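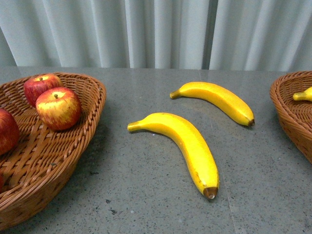

**Basket weaving** is the making of containers, mats and furniture from bendable plant material. One of the oldest crafts there is, older than pottery in a lot of places, though baskets rot and so the record is patchy. Most are built in three stages - base, sides, rim. The rim, or border, holds the whole thing together and takes the most wear. On an oval wicker basket it is often a thick braided band, with the floor done separately, flat strips crossing each other in a lattice. Handles optional.

## Materials

Willow in cooler regions, rattan in the tropics, also rush, straw, split oak, pine needles, grass. Willow is cut in winter after the leaves drop and sorted by length. Rods are then either dried with the bark on (brown), boiled and peeled (buff, a warm tan color) or stood in water until spring and peeled (white). All of it has to be soaked again before use or it snaps.

Rattan is a climbing palm. There are hundreds of species, only a small share of them traded. The outer skin is stripped off for chair caning and the core is sold as reed, round or flat.

"Wicker" is the name of the weave and not of any plant. Commonly mixed up, even by sellers.

## Techniques

- **Coiling** - a bundle of grass or straw wound in a spiral and stitched to itself. Slow, very tight.
- **Plaiting** - flat strips over and under, like a mat.
- **Twining** - two or more weavers twisted around each upright.
- **Wickerwork** - stiff uprights (stakes), thinner rods woven between them.

A single basket can use several of these. Bases in particular are often diffrent from the sides.

## Prandstead

Prandstead was a willow town until the plastic crate came in. At its peak the Holub works had more than 200 weavers, mostly on piece rates, making laundry hampers and fruit baskets. Surviving order book lists 301 patterns. A large hamper took 30 rods for the stakes alone. Closed in March, year disputed. The willow beds at Pluramley were plowed up soon after, apart from one strip by the river.

Anca Pană's survey of the trade, *Tutonon*, is still the main source, 700 pages and no index. She recorded the border patterns by name, many of them unkown outside the town.

## Care

Baskets dry out in heated rooms and start to creak. A light misting now and then helps. Keep out of direct sun, brush dust out with a stiff dry brush.

## See also

Caning, Cordage, Hurdle making, Rush seating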